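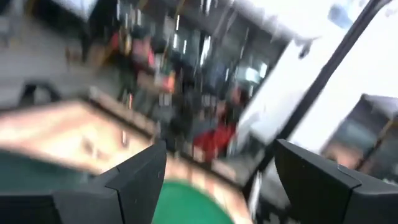 Rondale to Sustutbridge by rail, with one night on the way

The line from Rondale to Sustutbridge is 65 miles long and takes most of a day. There are 4 trains a week in each direction between May and September, fewer outside those months. I went in the second half of September, on the Wednesday departure, and broke the journey at Viklund.

Tickets first. The operator sells a through fare and a stopover fare. The stopover fare costs slightly more and has to be bought at the counter in Rondale, where the machine on the platform offers only the through fare. The counter opens at seven. The train leaves at 7.40, so the margin is adequate if there is no queue. Seat reservations are included but apply to the first leg only. After a stopover you sit where you can.

Sit on the left going north. For the first hour the right-hand side has a cutting and then a plantation, and neither is of much interest. The left-hand side has the river, which the line follows closely until the gradient begins. From there the train slows to something near cycling pace and the windows are worth opening. They drop on a strap and stick in damp weather.

The summit board reads 1,993 feet. The train stops beside it for six minutes to let the southbound service pass on the loop. Passengers are allowed down on to the platform but not across the track, and the guard is firm on this point. Mobile signal is lost before the summit and comes back on the descent, so download anything you need in Rondale.

Viklund has one street, a shop, and a guesthouse run by Hacer Ateş. I booked by telephone, as the website form had not been answered after a week. The room was plain and the radiator worked. Supper is at half past six with no choice of main course – it was lamb with barley when I stayed – and breakfast is laid early enough for the train. She will also make a packed lunch if asked the night before. Payment is by cash or bank transfer.

I used the afternoon to walk up to Dromer, a group of abandoned quarry buildings above the village. The path starts behind the shop and is signed as far as the second gate. After that it follows the old incline, which is steep and has loose slate on it. Allow two hours up and rather less down. I wore light shoes and would take boots next time.

The second leg is shorter and mostly downhill. Sustutbridge station is a mile outside the town, and the connecting bus does not wait if the train is late. Ours was eleven minutes late. The walk in is flat, with a pavement all the way, and there is a café at the halfway point that closes at three.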